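Review: The Skullberg Prompt Desk for Studio Theatres

The Skullberg is a folding prompt desk intended for youth theatres and performing arts schools that share their premises with other users. Our technical theatre department purchased one in July and has used it on 4 productions, the largest of which, Hana, had a script of 226 pages and a company of 40 students aged between eleven and eighteen.

The desk arrives in two parts and is assembled with the key supplied. Our deputy head of production, Renata Sowa, found the printed instructions adequate, although the section on cable routing would benefit from a clearer diagram. The sloping top holds an open ring binder securely, and a raised lip prevents pencils from rolling on to the floor during a cue sequence.
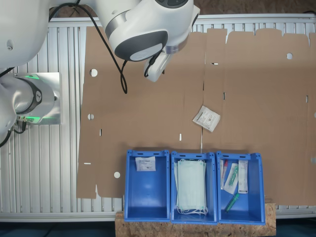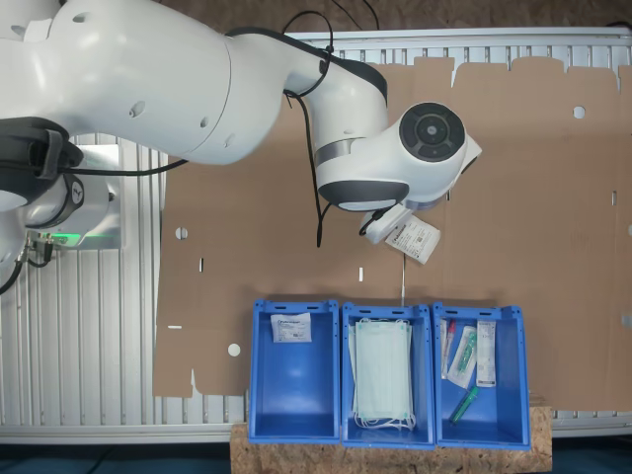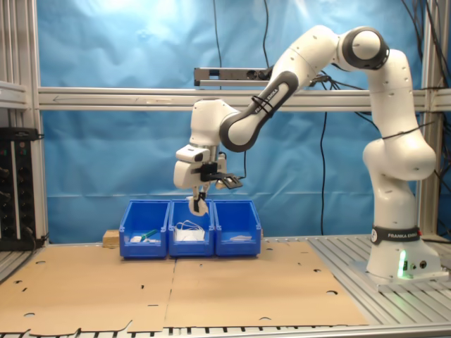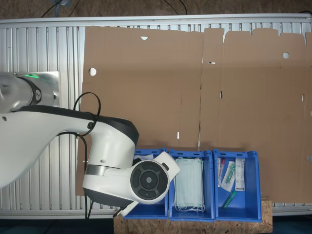
The reading lamp is the strongest feature. It can be dimmed almost to nothing, and the shade keeps light away from the front rows. Students calling a show for the first time reported that they could follow the script without strain. The cue light switches are large, well spaced and silent in use.

The department has two reservations. The first concerns height: the desk has only two settings, and our younger stage managers required a stool for both. The second is the storage shelf, which is too shallow for a headset pack. Ngan-ling Chiang, who teaches stage management to the senior group, now hangs hers from a hook fixed to the side.

By comparison, the Tosetti desk we used previously was heavier and had no lamp of its own, but its shelf was deeper and its castors ran more smoothly over a sprung floor.

The Skullberg is recommended for schools and youth companies with a dedicated stage management course. Groups that present a single production each year may prefer to hire. Spare lamps should be ordered with the desk, as ours took several weeks to arrive.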